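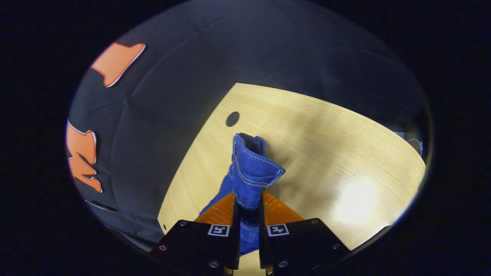 Mwajuma Minja wrote back within an hour of our last issue to say that old jeans are the best thing in her sewing box, and that we hadn't given denim nearly enough room. She's right! So November at Wanyama is denim month, and we can't wait. Bring any pair you've stopped wearing (worn knees are fine) and we'll cut along the seams, save the hems with their stitching, and turn the rest into patches, pouches and pot holders. Heavy needles are on the table, size 14, along with a big tin of thread - help yourself. Doors open at 3 and there's room for 15 people, so drop us a line if you'd like a chair by the window.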